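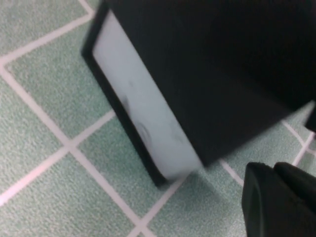 Laying them on the diagonal is a lot of trouble for a floor that's going to have furniture sitting on it anyway, came the first reply to my last message, and the same reply went on to ask whether the pale lines between the tiles don't drive me crazy when I sweep. Both fair points, and I've been meaning to answer them properly.

Posted in March by plarau_backroom
Last updated: 2020-04-05

Hello again everybody, and thank you for all the notes, on list and off. I wasn't expecting so much interest in green carpet tiles! I'll start with the diagonal question and then get to the longer message, which I've quoted in pieces further down so that people who missed it can follow along.

Yes, the diamonds were more work. We used 206 tiles in the end, and a good many of those had to be trimmed along the walls, which went slowly with a utility knife and a steel ruler and my knees not being what they were. If we had laid them square we would have been finished by supper on the first day. But the back room is a long room and a slightly crooked one, and when we tried a few tiles square to the wall you could see the wall wandering away from them all the way to the window. Turned to a diamond, they hide it. I don't regret it, although I might have said something different while I was doing the corner behind the radiator.

As for the lines, I like them. They do pick up a bit of dirt, so I run the narrow vacuum nozzle down them now and then. The green itself is a soft, minty sort of color with a speckle in it, and the speckle is the best thing about it in my opinion, as it forgives crumbs for days.

Now to the longer message.

> I have the same kind of room and the same kind of problem, I
> think. Ours is a workroom with heavy things on the floor that
> get moved often. Did you glue the tiles down all over, or only
> at the edges? The man at Stankevičius told me to glue
> everything, and the leaflet from Wekine says the opposite.

We went with the leaflet, more or less. There is glue under the outside row and under a cross of tiles through the middle, and everything else is held by the sticky corner tabs that came in the boxes. My reasoning was that I wanted to be able to lift one if something got spilled on it, and I have lifted two so far – one for coffee and one for wood stain, and the stained one never came clean and went to live under the bench. If you are dragging heavy things every day, though, I can see the argument for gluing more. We try to tip and carry, and mostly we remember.

> Second, what about the marks? I have a big black cabinet-like
> thing on stubby feet, and on our old carpet it left dents you
> could turn an ankle in. I don't want to spend the money and
> have the same again.

You will get dents, I'm afraid, but they're shallow and they come back up. I lay a damp cloth over them, leave it overnight, and brush the pile with an old nail brush in the morning. For anything with small feet I'd put a square of thin board under each one, cut a little bigger than the foot. Felt pads didn't do much for us. They slid off the first time we shifted anything, and one of them turned up stuck to my sock.

The other thing I learned is to look at the undersides before you move anything across the room. Boxy things have little bits sticking down that you forget about, and those will catch a tile edge faster than the feet will. We pulled up a corner that way in the first week and I had to put a fresh tab under it.

> Last question and then I'll leave you alone. Is the color still
> to be had? And what did it cost you, if that isn't rude?

Not rude at all. We paid $948 for the tiles, which included two boxes I later took back, and I've put the glue and the new knife blades down to general household. The range is called Planine and my paperwork has it as shade 2472. Do check the shade number on every single box before you open it. We had one box from a different batch, and it looked the same in the hallway and noticeably bluer on the floor, so I used those tiles along the back wall under the shelves.

I've kept a dozen or so spares flat under the guest bed. If anybody on the list has the same shade and is short a tile or two, write to me and we can work something out. I can't promise mine will match yours, what with the batches, but you're welcome to try one in the room for a few days before you decide.

I would still like to hear from anyone who has found a decent way to finish the edge at a doorway. Ours has a metal strip that was there before, and it's a hair too low, so the last row stands up above it and everybody's slippers find it. I've seen a rubber one advertised at $99 for the length I need, and that seems like a great deal of money for a piece of rubber.

Warm wishes from the back room, and mind your knees.

Contact the list owner | © Plarau Home Floors mailing list | Back to top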